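Bivano Cell Guide, Section 6: Gripper stops short or holds on after a release command
October 8, 2019
By Erlinda Dumlao
Print this page | E-mail this page

This section covers the fault we call a "late release". The arm reaches the item, the fingers do not report fully open or fully closed, and the program carries on to the next move. It applies to the simulated cell and to the real one at Grondcombe. Work through it in simulation first.

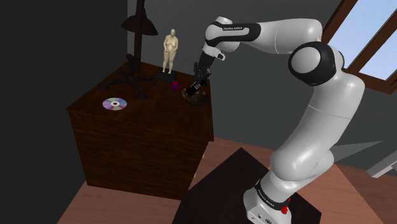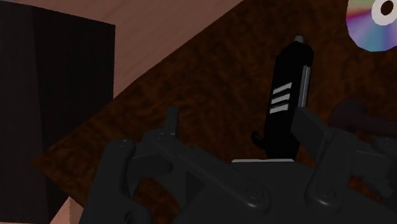

Simulated cell: the arm over the cabinet, and a close view of the gripper with the marker.

6.1 What the fault looks like

The log shows code 4 (finger position not confirmed) followed by a normal move. In the simulated cell the item may jump, sink into the surface or travel with the wrist after it should have been let go. In the real cell the item is dragged. Small things such as pens are the worst for this, as the closing gap is narrow and the position check has little to go on.

CAUTION: On the real cell, do not reach in to free an item while the arm is powered. A late release can complete at any time, and the wrist may lift straight afterwards.

6.2 Stopping safely

1. Press the stop button on the operator's box. Do not use the pause key on the screen. Pause holds the program but leaves the fingers live.
2. Wait until the status line reads STOPPED.
3. Turn the key switch to Manual and take the key out.
4. If an item is still held, support it from below before you open the fingers by hand.
5. Write down the code, the step number and the item in the fault book.

NOTE: Steps 3 and 4 do not apply in simulation. Save the run before you reset it, or the finger log is lost.

6.3 Finding the cause

1. Load the saved run and go to the last step before code 4.
2. Compare the commanded finger gap with the reported gap. A difference of more than 2 mm counts as a fault.
3. Check the wait time after the close command. The Nusberg template sets it to zero. Change it to 1,000 ms.
4. Check the approach height. If it is set too low, the fingertips press on the surface or on the rim of a dish and stall before they close.
5. Check that the gripper file loaded matches the gripper fitted. Files with the wrong finger length will load without a warning.
6. Run the step again at slow speed, 6 times. If code 4 comes back even once, go to 6.4.

6.4 If the fault comes back

Set "Halt on unconfirmed" to Yes in the safety page. It is off in older set-ups, including the one copied from Aquino, and this is why the program carries on after the code. Leave it on for good, even when the fault has been cleared. Runs will stop more often.

CAUTION: Do not raise the grip force to get rid of code 4. It hides the stall and puts load on the finger joints.

Before going back to the real cell, repeat 6.3 step 6 there with no item in place and the gate shut.

Comments (3)

Shiela Dizon: Step 3 in 6.3 fixed it for us, but the wait goes back to zero if you re-import the template. Could that be added?

Erlinda Dumlao: Yes, it will go in the December issue. For now, check it after every import.

gatepost: Where is "Halt on unconfirmed" on the older screens? I only have Safety 1 and Safety 2, and it isn't on the first.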